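Hesia 5 review: the little data layer that got me building phone apps again

Posted 15/03/2024

I've been writing small mobile apps for a long time, and most of them die at the same spot. The screens are fun, the first prototype flies along, and then I have to get data from a server onto a phone that keeps losing its signal. So I went into Hesia 5 with my arms folded, and I came out a fan.

Quick background if you haven't run into it. Hesia is a sync library with a small hosted service behind it. You describe your data once, in a plain schema file, and it writes the client code, the local cache and the server endpoints for you. You can use the hosted service or run the server part on your own box. I did both.

My test project was Lokcombe, a parcel log I've been tinkering with since July. You add a package, give it a status, attach a photo if you like, and everyone who shares the log sees the change. Simple on paper, but it has the stuff that trips up a sync tool: several people editing the same record, big attachments and a lot of use in places with lousy reception.

Setup was a treat. The schema for Lokcombe came to 9 types, and the generator turned it into code I could read without wincing! Names matched what I'd typed, the comments carried over, and there were no mystery base classes (I'm looking at you, Wirico – I loved you once, but I never did figure out what half of those classes were for). I had a list screen showing live data before lunch.

Offline mode is where I really fell for it. Put the phone in airplane mode, edit away, come back online, and the changes go up in order. When two edits clash, you get a callback with both versions and the last one they had in common, and you pick. I wrote seven lines to handle status conflicts and haven't touched them since. For my stress test I loaded 700 records, edited a big batch on two phones with the network off, then let them both reconnect. Every record ended up the same on both sides, and the scroll on the older phone stayed smooth the whole time.
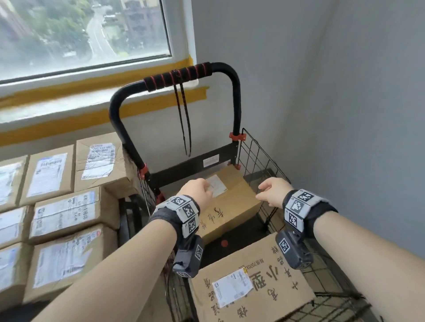
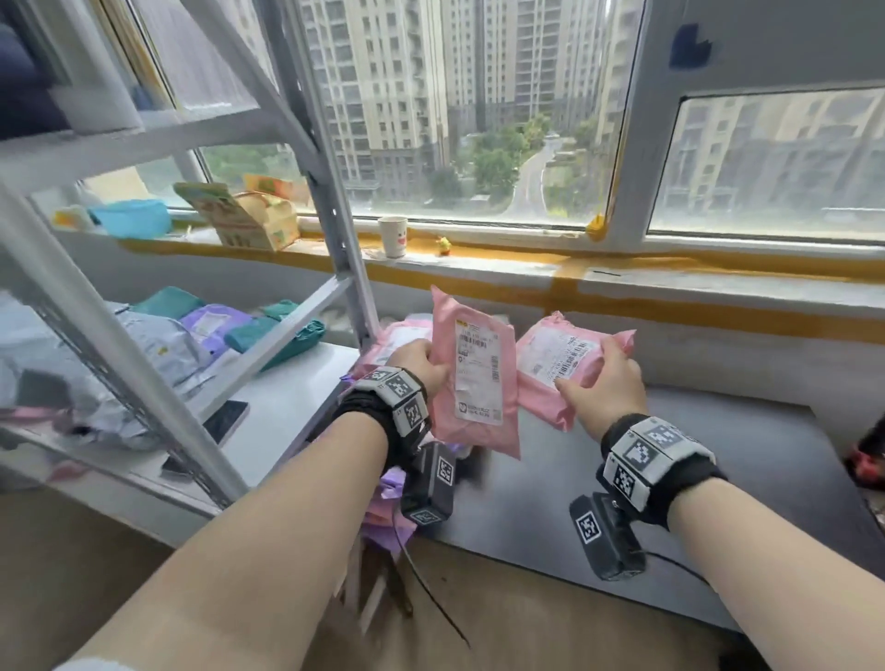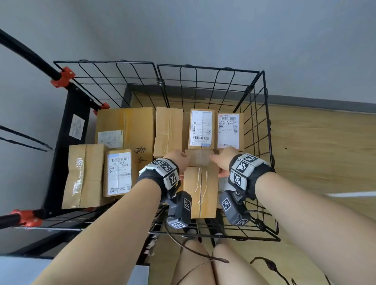

Packages by hand: a closed box, pink mailers, and a basket of cardboard boxes.

Attachments are good, with one catch. Photos upload in the background and pick up where they left off after a dropped connection, and thumbnails are made on the device. The catch is that the size limit lives in the server config and the client doesn't know about it, so a photo that's too big just sits in the queue with a vague error code. I lost an evening to that. Set your own check on the client side and you'll be fine.

The docs deserve a cheer of their own. Each page has a working sample, and the samples compile (a low bar, I know, but try clearing it with Trình, whose getting-started page still calls a method that was removed two versions back). Search is weak, though. I ended up keeping the page on migrations bookmarked.

Speaking of migrations: adding a field is painless, renaming one is okay, and splitting a type in two is still a bit of an adventure. You write the step by hand, and the dry run command shows what will change on the server but says nothing of the local caches. I'd love to see that fixed.

A few other odds and ends. The log viewer is lovely and I leave it open all day. Push notifications work but need a separate package. Build times went up a little, mostly on a clean build.

Would I use it again? I already am – the next app is on it too, and I've started moving my old recipe thing over from Wirico. If your app needs to work offline and you don't want to write your own sync code, give Hesia 5 a weekend.

Rating: 9 out of 10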